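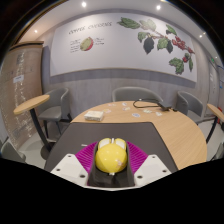
Abb. 1: Gelbe Maus zwischen den Greiferfingern, Blick aus der Handkamera

Zum Vormachen von Hand noch ein paar Notizen, weil in der Übung von Athina Christodoulou dazu viele Fragen kamen. Ich führe den Greifer selbst, die Kamera sieht nur das, was später auch der Roboter sieht - wer also beim Greifen heimlich am Gerät vorbeischielt, schummelt sich Wissen in die Daten, das der Roboter nie haben wird! (Ist mir am Anfang ständig passiert.)

Für das Projekt Hilluver haben wir 2837 Demonstrationen gesammelt, davon ungefähr 500 per Fernsteuerung. Die ferngesteuerten sind langsamer und ruckeliger, dafür passen die Gelenkwinkel gleich zum Arm.

Bitte gleichmäßig zugreifen, kurz halten, dann erst bewegen. Und ruhig mal den Tisch wechseln, sonst lernt das Modell am Ende die Tischplatte.

Bis zur nächsten Sitzung: vier eigene Durchgänge aufnehmen, drei davon mit anderer Startposition. Abgabe bei Magdalini Petridis.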